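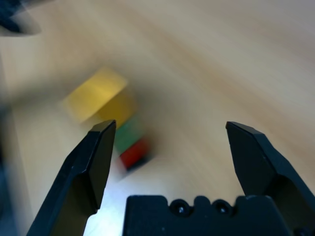 Home > Workshop > Furniture care

Cleaning and re-oiling a light wooden play table

Tags: tables, timber, kids' rooms, oil finishes

A pale tabletop that gets used for blocks, drawing and snacks every day will go dull in the middle long before the edges do. You don't need to strip it. A clean, a light sand and fresh oil will bring it back, and most of the time is drying time. The method below is for bare or oiled timber. If yours is varnished, stop after the cleaning step.

What you need

A bucket of warm water and a squirt of dish soap
Two soft cloths, plus old T-shirts for the oil
180 and 240 grit sandpaper and a cork block
Clear furniture oil (I use the Gaderel matte, but any clear one rated safe for toys is fine)
A plastic scraper

Check the finish first

Put a drop of water on a spot near the edge and leave it for a few minutes. If the timber darkens, the oil has worn off. If the water sits up in a bead, the finish is still sound there and you may only need to clean.

Cleaning

Clear everything off, blocks included. Coloured blocks can leave marks on pale timber if they are put away damp, so wipe them and let them dry on a towel while you work. Painted ones shouldn't be soaked.

Lift dried food and glue with the plastic scraper, held almost flat. Wring the cloth out hard and wipe along the grain with soapy water, then go over it again with plain water. Dry it straight away with the second cloth. Crayon usually comes off with a little of the furniture oil on a rag. Felt pen mostly won't, and will have to be sanded.

Leave the table overnight before you sand. In winter, with the heater going, I've got away with three hours, but the grain furred up afterwards and I had to do it twice.

Sanding

Use the 180 on stains and rough patches only, then go over the whole top with the 240. Keep to the direction of the grain, even where it curves. Scratches across it hardly show on raw timber and stand out badly once the oil is on. Get down low and look across the surface towards a window or lamp to check for dull or shiny patches.

Round the edges over slightly by hand. Vacuum, then wipe with a barely damp cloth.

Oiling

Pour a small amount on a rag and work it in along the grain. Leave it for fifteen minutes and wipe off everything that hasn't soaked in. Too much oil stays tacky and collects fluff. Let it dry for six hours, then do a second coat the same way. Very pale timber will go a shade yellower with most clear oils, so try it on the underside if the colour matters to you.

Lay used rags flat outside to dry before binning them. Bunched up, they can heat up and catch fire.

Give it three days before the blocks go back, longer if it still smells strongly.

Upkeep

Wipe with a damp cloth and dry it. One coat of oil each December does ours.

Posted by Jamshid Mousavi, 2021-01-05

Previous | Next | All guides | Ask a question

© Grudilau Workshop Notes. Contact us. Back to top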